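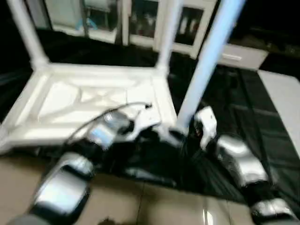 White plastic table, upside down, with the diagonal ribs showing.

The last post on outdoor plastics drew more mail than usual, and most of it asked the same thing: why does one white chair go chalky in three summers while its neighbor on the same deck looks fine after ten? I have been keeping notes on this since I moved to Killov, where the back of the house faces south and gets sun from breakfast until late afternoon. What follows is mostly about polypropylene, which is what a great deal of cheap molded outdoor furniture is made from. The recycling mark, if there is one, will be a triangle with a 5 in it.

Plain polypropylene does badly in sunlight. The polymer itself absorbs little in the UV range that reaches the ground, but traces of catalyst and small defects left over from processing do absorb it, and they start an oxidation reaction that runs along the chains and breaks them. Shorter chains pack together more tightly, the surface shrinks slightly, and fine cracks open. Light scatters off the cracks and the surface looks dull. Rub it with a dark cloth and you get white powder, a mix of degraded polymer and exposed pigment.

The damage is shallow at first. On a section about 1/8 inch thick, most of the oxidation stays in the outer skin because oxygen has to diffuse in from the surface and the UV is absorbed on the way. The trouble is that the skin is brittle. A crack that starts there under load can run into material that is still sound. This is why an old chair gives no warning in normal use and then splits along the base of a leg when someone leans back.

Manufacturers have two main defenses. One is pigment. Carbon black is the best of them by a wide margin, and black irrigation fittings routinely outlast everything around them. Titanium dioxide, the usual white, is more complicated. It blocks UV, but uncoated grades can also act as a photocatalyst and attack the polymer around each particle. The anatase form is worse in this respect than rutile, and a coated rutile grade is what you want outdoors. You cannot tell which one you have by looking.

The other defense is a hindered amine light stabilizer, or HALS. It does not absorb UV. It interrupts the oxidation chain and is regenerated in the process, so a small loading goes a long way. It does get used up or washed out in the end, and some pool chemicals and acidic residues shut it down early. I suspect this explains a good share of the bad results readers report from poolside.

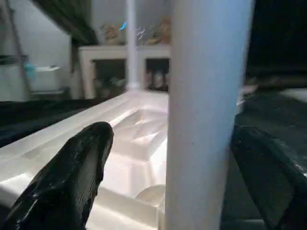
Ribs are the next question. A flat sheet of polypropylene is floppy, and making it thicker is expensive, since cooling time in the mold rises roughly with the square of wall thickness. Ribs give stiffness for little material. Bending stiffness goes with the cube of depth, so a thin rib standing on edge does far more than the same plastic spread over the face. The usual rule keeps the rib at a little over half the wall it joins. Go thicker and a sink mark appears on the opposite face, where the extra mass shrank as it cooled.

Ribs also collect water and dirt when a piece is stored the wrong way up, and the inside corners are where stress concentrates. A generous radius at the foot of a rib costs almost nothing and helps a great deal. Run a fingertip along the corner. If it feels sharp, expect the first crack there.

On to the test. I cut strips from a Millero storage lid that had already split and set them out on the south rail, with a matching set in a drawer. The lid is marked as polypropylene and carries no claim about UV. Half of the outdoor strips got two coats of Sirnov clear, a water-based finish sold for plastics, after a wipe with isopropyl alcohol and a light scuff with 300 grit. The rest went out bare.

I logged exposure with Phí, a small script I wrote to read the light sensor and add up the hours above a fixed threshold. The total at the end was 1,276 hours. The threshold is arbitrary and the sensor is not calibrated for UV, so the number is useful for comparing my own runs and for nothing else.

The bare strips chalked visibly and snapped when bent around a one-inch dowel. The drawer strips bent around the same dowel without marking. The coated strips fell in between, with a wide spread. Some held up nearly as well as the drawer set. On others the finish had lifted in flakes and the plastic under it was no better than bare.

Adhesion is the weak point, as expected. Polypropylene has low surface energy, around 30 dynes per centimeter, and most coatings do not wet it properly. Flame treatment raises that figure, and so does an adhesion promoter based on chlorinated polyolefin. I used neither in this round. Anyone repeating it should.

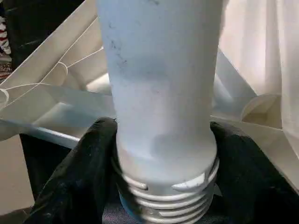

Several readers asked about high-density polyethylene instead, the material with a 2 in the triangle. It ages by similar chemistry but more slowly, having fewer of the weak carbon–hydrogen sites that make polypropylene vulnerable. It is also softer and creeps more, so it suits thick boards and tanks better than slender legs. Blow-molded parts have one further issue: the wall thins at the corners, and the thin spots age through first.

On cleaning, stay away from abrasive powder. It takes the chalk off and the surface looks new for a month, but it also removes the stabilized skin along with the degraded one. Dish soap and a soft brush are enough. Bleach at household dilution will deal with mildew – rinse it well, and keep it off metal hardware.

The second set of strips goes out in July, this time with an adhesion promoter under the finish and a group of black controls on the same rail. I will use the same threshold in Phí so the hours can be compared.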